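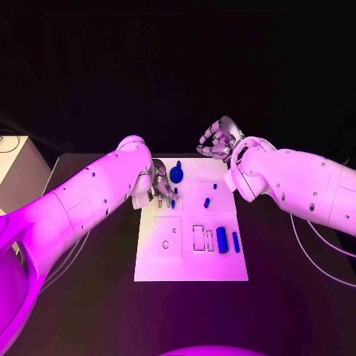 White board with outlined areas and a dark blue toothed part, magenta light

The Sorirdale Layout Table – Gallery

The Sorirdale set is a group of blue parts used with a white layout on which the working areas have been marked in outline. It belongs to the study collection at Plolgate, where it is stored with the other sorting and placement materials. The gallery shows the table in use.

The set came to Plolgate in October as part of the Tister transfer, which brought in 200 objects relating to the teaching of manual assembly. Most of these are older than the Sorirdale parts. The earliest is a joiner's pattern board dated 1804, a plain piece with its outlines scribed by hand, and visitors who have seen it in the upper gallery will recognize the same principle here. A shape is drawn, and a part is brought to it.

Layouts of this type were once common in workshops and training schools. A good one can be read from across a table. The outlines should be thin enough to leave the surface clear, and the areas should be large enough that a part can be set down without disturbing its neighbors.
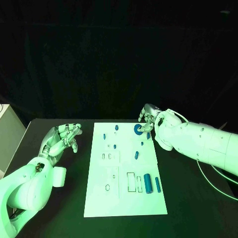 Color is also a matter of some importance in the care and study of such sets. Blue against white gives a strong contrast in daylight, and the collection's handling notes ask readers to record the lighting whenever they record the color of a part. Under green light the white turns toward mint and the blue toward teal. Under magenta light the entire surface takes on a pink cast. Written descriptions made under colored light should therefore be checked against the catalog entry before they are used.

The shapes reward attention as well. A flat ring with a hole through the center is lifted by its edge, and the smallest error in placing it is easy to see against a drawn line. An upright piece is more forgiving to hold – less so to set down – and is usually placed from directly above.

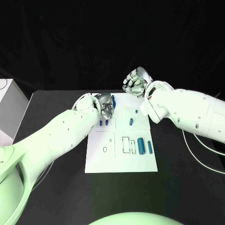 Kamath

Cylindrical pieces are grouped together in the catalog and share a single entry. Readers who wish to compare them with the pegs in the Tister material should request both trays at the same time, as they are held in different rooms.

The layout is kept flat between sheets of tissue and should not be rolled or folded. Parts are returned to their tray at the end of each session and checked against the list inside the lid.

Study appointments last two hours and are limited to groups of seven. Requests should be made in writing to the collection office at Plolgate, giving the name of the set and the purpose of the visit. Reproduction of the pictures on this page requires permission from the same office.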